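## Shoe Storage and Labelling at Goma House

Families and participants are reminded that the storage arrangements at Goma House change from the beginning of February. Outdoor footwear is no longer to be left in the corridor. Indoor shoes are to be kept in the tall cabinets supplied by Prustell, and each group has been allocated 2 shelves.

Canvas shoes may be washed at the centre at the end of each month. Laces should be taken out beforehand and placed in a named envelope at the front desk. Shoes must be fully dry before they are returned to a shelf.

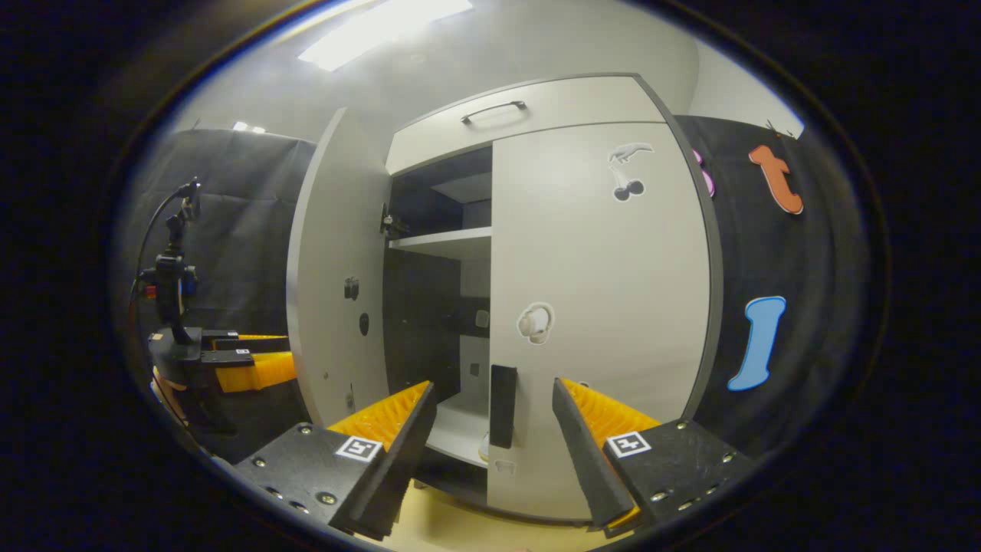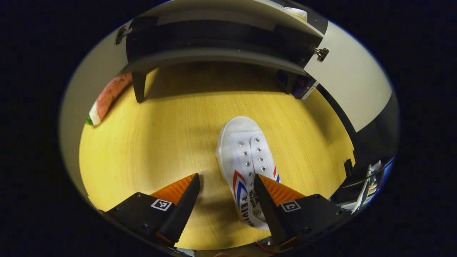 *First picture: a white cabinet with stickers on the right-hand door. Second picture: a canvas shoe with its laces out.*

Stickers are permitted on the outside of cabinet doors only. Cabinet doors are to be closed by 6 pm, when the Saliba Room is prepared for evening classes.

Participants requiring a larger size of indoor shoe may apply to the front desk. Pairs are held in reserve and may be borrowed for up to 8 weeks. Footwear that remains unlabelled will be kept for 30 days and then donated through the Cemeo clothing exchange. Labels should be written in permanent marker on the inside of the tongue, with the participant's surname and group colour. Blank labels are available on request at no charge.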